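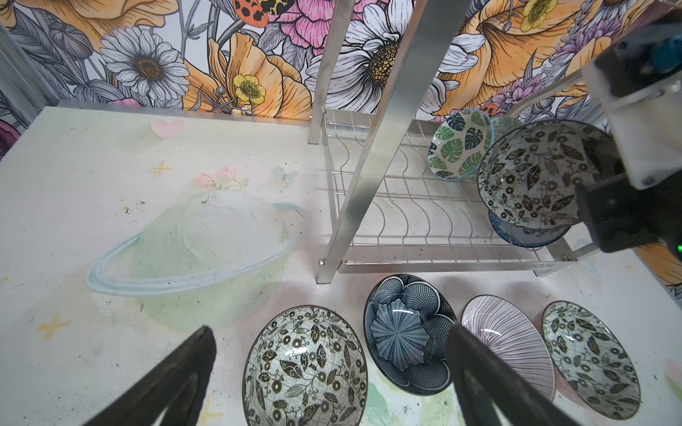
Most advice on collecting demonstrations starts with volume. I think it should start with the dishes.

Our dish rack task at Birhane had 688 episodes by the end of March, and the policy trained on them was mediocre. It did well with plain bowls standing apart and badly with almost everything else. The operators were skilled. We had given them the same easy table every morning, and they had cleared it the same easy way.

So we changed the table. Patterned bowls went in, some of them matching, along with clear glass, small dishes nested in bigger ones, and a bowl tipped on its side. We put up loud wallpaper. Then we recorded 176 new episodes, with around 20 arrangements, and I would keep those before any of the first batch.

People at Tirkau have argued to me that this is wasteful, that a model should learn the clean case first and get the clutter later. I see the sense in it. But "later" tends to slip, and a clean set that gets bigger every week is hard to walk away from.

I would also keep the slow episodes. A person who pauses, backs off and takes a second grip on a rim is showing how to recover, and our old filter threw those out for running over 2 minutes. We have turned the filter off. Reviewing takes longer now, and Saturday sessions are mostly spent on it.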